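SPEAKER NOTES – free improvisation in small rooms, what we learned putting on the February series
Oddur Riis
Slot is 30 min incl. questions. Keep the clips short!!

OPENING
Don't start with thanks, do thanks at the end. Start with clip 1, no intro, just press play. Bass clarinet and voice, the bit where she breathes in and he waits. Let it go to the end of the breath. Then say hello.

Who I am – played reeds badly, then started booking people who play them well. Six years of putting on improvised music, mostly duos and trios, mostly on weeknights. Not an academic. If somebody wants the theory there's a much better speaker after lunch.

What the talk is about: how the size of the room changes what improvisers play. Not the loudness, everybody knows that one. The length of phrases, how long they leave a silence, who goes first.

THE SERIES
Five evenings, same four musicians, different pairings each night. Two rooms. Skorkier is the small one, low ceiling, carpet, holds 30 if the people at the back like each other. Zonel is the old assembly hall, 233 seats, stone floor, long tail on everything.

Same pairs played both rooms inside one week. That was the whole idea. Nobody rehearsed. I asked for one long set and one set of short pieces, they could choose the order.

Say the names of the pairs slowly, people write them down. Ridix is the sax and electronics duo, spell it. Lưu is the singer, plays solo under that name and also in both of the voice pairings. Practice the name beforehand, I got it wrong on stage in Skorkier and she was nice about it.

CLIP 2 and CLIP 3, back to back
Ridix in the small room, then Ridix in the hall. Don't talk between them.

Then ask the room what changed. Wait. Really wait, count in your head. Somebody will say it's slower. It isn't much slower, the notes are the same sort of length. What changes is the gaps. In Skorkier the sax comes back in almost before the electronics have stopped. In Zonel he stands there until the hall has finished with the sound, and only then does he play.

I asked him about it after. He said in the hall there were three of them on stage. Good line, use it, but don't milk it.

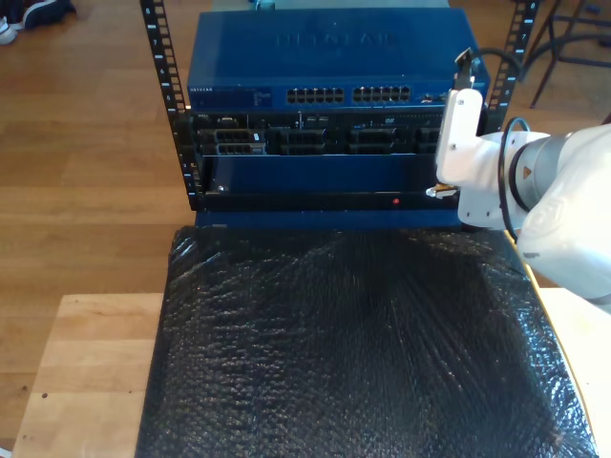
Then the opposite case so it doesn't sound too neat. The two voices. In the small room they left huge silences, the longest one in the whole series, and the audience could hear each other swallowing. In the hall they hardly stopped at all, they laid one line over the other and let it pile up. So the room doesn't tell you what to do, it gives you something to push on. Two good players will push different ways.

(If running late skip the next bit and go to LISTENING)

SHORT PIECES
I thought the short pieces would be the easy half of the evening. Wrong. Short pieces need endings and endings are the hard thing. In 14 short pieces on the second night I'd say four had an ending you could believe in. The rest stopped. Nothing wrong with stopping but an audience feels it, they don't know if they should clap, you get that half clap from the left side.

What helped: Lưu started turning her head away from the mic when she was done. Wasn't planned as far as I know. By the third night the others were watching for it. Then on the fourth night she turned her head and went on singing, off mic, and the sax player laughed out loud. It's on the recording. CLIP 4, only the last forty seconds.

LISTENING
This is the part I care about so leave ten minutes.

Audiences for this music get talked about as if they're a fixed thing, the same bald men with the same bags (I am one, can say this). Total over the five evenings was 285, and a fair few had never been to an improvised concert. They came to Skorkier because it's a bar. Some of them came back to the hall.

Talked to a lot of them at the door. Nobody used the words difficult or experimental. They said things like "I didn't know when they'd breathe." One woman said it was like hearing two people do a crossword. I wish I'd written down more of it, I only have teh backs of some set lists.

Point to make – we spent years writing program notes that explain extended technique. Multiphonics, circular breathing, all that. Dropped the notes for this series and put a single line on the door: no songs, two sets, you can leave between them. Hardly anyone left. Don't oversell this, it was one series, cheap tickets, decent beer.

Seating. In the hall we started with rows and the first night felt like an exam. Second hall night we put the players on the floor at the long side and chairs in a bent line around them. The voices got quieter straight away. Ridix hated it, said he couldn't find the back wall. So we moved him and left the singers where they were. Ask if anyone here has tried the round, I'd like to hear.

MONEY (one minute, no more)
Small room paid for itself. Hall didn't. Flat fee for every player, same fee both rooms, agreed beforehand on one sheet of paper. Reccommend this to anyone. Door splits make people count heads while they're playing.

NEXT
Want to do it again with drums. Everyone says drums won't work in Zonel. Maybe so, would like to hear it not work.

Also want a third room, outdoors or close to it, where nothing comes back at all. Loading bay, courtyard, something like that.

LAST CLIP
Clip 5, both voices and bass clarinet, the encore from the hall. It wasn't supposed to happen, the lights were already up. You can hear coats. Play all of it, it's under three minutes.

Thanks – the four players, the bar, the hall, whoever lent us the good chairs. Then questions. Repeat each question into the mic, the back rows can't hear otherwise.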